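4. Mise en service du déshumidificateur Plellach 400

Lisez cette section avant de brancher quoi que ce soit. La notice d'origine, traduite à la va-vite, promet une installation « en un instant ». Comptez plutôt une soirée, plus une nuit d'attente si l'appareil a voyagé couché.

4.1 Déballage

1. Posez le carton debout et coupez les deux sangles. Ne tirez pas dessus à la main.
2. Soulevez l'appareil par les poignées latérales, jamais par le capot du réservoir.
3. Retirez la cale en mousse logée derrière la grille arrière. Elle est grise, la grille aussi, et beaucoup de gens la laissent en place.
4. Laissez l'appareil debout toute une nuit avant la première mise sous tension.

Remarque. Le fabricant affirme que ce repos est facultatif sur les modèles récents. Il ne précise pas lesquels. Faites-le.

4.2 Choix de l'emplacement

1. Installez l'appareil sur un sol plat, à l'écart des rideaux et du linge.
2. Dégagez l'arrière d'une largeur de main au minimum. Le croquis de l'emballage montre l'appareil collé au mur : ignorez-le.
3. Fermez portes et fenêtres. Un déshumidificateur qui tourne fenêtre ouverte assèche surtout votre compte en banque.

Attention. N'utilisez ni rallonge enroulée ni multiprise. Si la prise chauffe, arrêtez tout et faites vérifier le circuit.

4.3 Réglage de l'hygrostat

1. Appuyez sur MODE jusqu'à ce que le voyant vert s'allume.
2. Réglez la consigne avec les touches fléchées.
3. Attendez deux heures avant de juger du résultat.

Le mode « Intelligent » mérite qu'on s'en méfie. Dans la cave de Craig Menzies, il s'est arrêté à 69 % d'humidité en affichant « confort atteint », alors que les murs étaient encore mouillés au toucher. Un hygromètre séparé, même bon marché, vous en apprendra davantage que l'écran. Placez-le à l'autre bout de la pièce.

4.4 Évacuation continue (facultatif)

Le tuyau fourni est trop long pour presque tout le monde, et un tuyau qui fait des boucles se vide mal.

1. Éteignez et débranchez l'appareil, puis videz le réservoir.
2. Mesurez la distance jusqu'à l'évacuation en suivant le sol.
3. Coupez le tuyau bien droit. Une paire de ciseaux ordinaire suffit, quoi qu'en dise la fiche de l'accessoire Nulus, qui recommande sa propre pince.

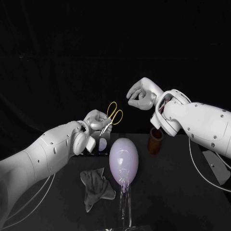

4. Emboîtez le tuyau sur l'embout arrière jusqu'à la butée, puis serrez le collier.
5. Vérifiez que la pente descend sur toute la longueur. L'appareil n'a pas de pompe, malgré le mot « relevage » imprimé sur certains cartons.
6. Remettez le réservoir vide en place, sinon le contact de sécurité bloque le démarrage.

Attention. Par temps de gel, ne laissez jamais l'extrémité du tuyau dehors. En décembre, un bouchon de glace suffit à faire refluer l'eau vers le réservoir.

4.5 Codes affichés

E2 : sonde de température. Débranchez dix minutes, rebranchez. Si le code revient, contactez le vendeur.
E5 : réservoir plein ou mal engagé. Le plus souvent mal engagé.
203 : absent de la notice. Greer Rutherford l'a obtenu deux fois avec un filtre encrassé, et un nettoyage l'a fait disparaître. Nous n'en savons pas plus.

Section relue le 2 septembre. Pour l'entretien du filtre, voir la section 5.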